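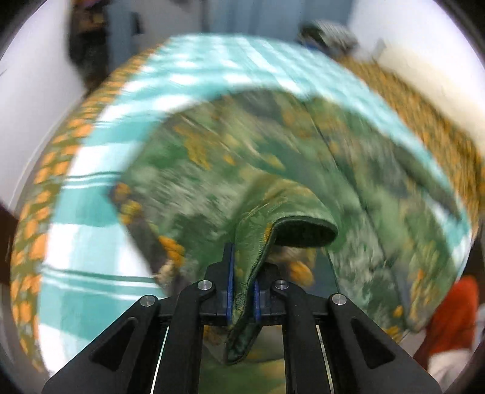

4.2 Grasping cloth with the second Flestov hand

The Flestov hand was designed for blocks, and for most of its first year blocks were all it met. Cloth entered the project when we moved the build out of the shared workshop at Dutine, where the benches are bare and the only fabric is rags, and into a house, where fabric is more or less the main crop. Figure 3 shows the hand-held version with a fold of patterned green garment pinched between its fingertips, the rest of the garment lying spread on a checked sheet. The two blue pads meet the cloth near the hem, and the fold rises above them and bends over to one side. Camouflage-style print on top of checks is an unkind thing to give a segmentation model, and ours responded in kind by outlining a good deal of bedding.

Figure 3. The two-fingered hand holding a fold of a garment. Blur is strongest away from the fingers.

We recorded 258 grasp attempts on garments laid flat or lightly crumpled. An attempt counted as a success if the cloth stayed between the pads through a slow lift and a two-second hold. The original pads, cut from a material we had chosen chiefly for being in the drawer, failed in 58 of these attempts, mostly by letting the fold creep out sideways. The linkage itself gave little trouble once we stopped tightening it.

Two design choices deserve a note. The fingers close in parallel, so a fold is squeezed over the height of the pad and the tips do not dig into whatever lies underneath. We also left the pads easy to swap - a decision made out of laziness and later described in our grant report as modularity.

Frames with heavy motion blur were kept in the training set. The Kozma tracker lost the background in many of them but usually held on to the fingertips, which stay fairly sharp because they travel with the camera. Removing blurred frames made the Plultent policy hesitate above the cloth for up to 50 control steps, a behavior we recognized from our own mornings. Section 4.3 repeats the trials with hanging garments, where the hand does worse.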